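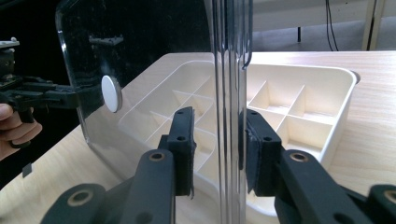
Figure 32. Two-gripper demonstration with clear parts. Right-hand gripper closed on the strip, pads flush on both faces.

5.2 Recording a demonstration with clear parts

This section covers hand-held demonstration of tasks that use transparent parts. Complete the pairing and clock check in section 5.1 before you start. For remote control from the Tevura console, go to section 6.

Before recording

1. Place the tray on the table and set it to the start position listed on the task card.
2. Wipe both faces of each clear part with a dry lint-free cloth. Fingerprints show up in the recording as false edges.
3. Open and close each gripper fully, two times. The motion should be smooth through the whole range. If a finger sticks, see Cleaning the linkage, section 9.
4. Check the rubber pads. Light fraying at the edge of a pad is acceptable. Replace the pad if the gripping face is torn or if the pad turns on its screws.

Recording

5. Hold one gripper in each hand and start the session in Voloner. Wait for the tone.
6. Bring the right-hand gripper to the strip with the jaws open. Line up the pads with the two faces of the strip, not with its narrow edges.
7. Close the jaws at an even speed until both pads lie flat. Stop squeezing when you feel firm contact.
8. Hold still for one full second. Voloner uses this pause to mark the grasp.
9. Move the left-hand gripper to the panel. Keep its fingers inside the view of the right-hand camera where the task allows.
10. Carry out the task at the pace you want the robot to copy. Do not speed up through the easy parts.
11. Return both grippers to the start position and release the triggers to end the take.

Note: A strip held too tightly will bow at the top. A slight curve does not affect the recording. If the curve changes during the take, discard it and record again.

Note: Aim for 55 usable takes per task. Sessions with fewer can be loaded, but the training job will report error 349 and wait for an operator to confirm.

CAUTION: Clear acrylic can crack under point load. Do not pinch a panel by its corner or lever it against the tray wall.

CAUTION: Keep your fingers on the handle and clear of the linkage plates while the jaws are moving.

If the grasp is not detected

Open the take in the Voloner viewer and check the jaw width trace. A flat section should appear at the grasp – if there is none, the pause in step 8 was too short. If the trace is flat but the grasp is still missed, lower the contact threshold by one step and process the take again. Do not change the threshold partway through a task.

Section revised June 2, 2024. Send corrections to Pascal Texier, Dramside documentation.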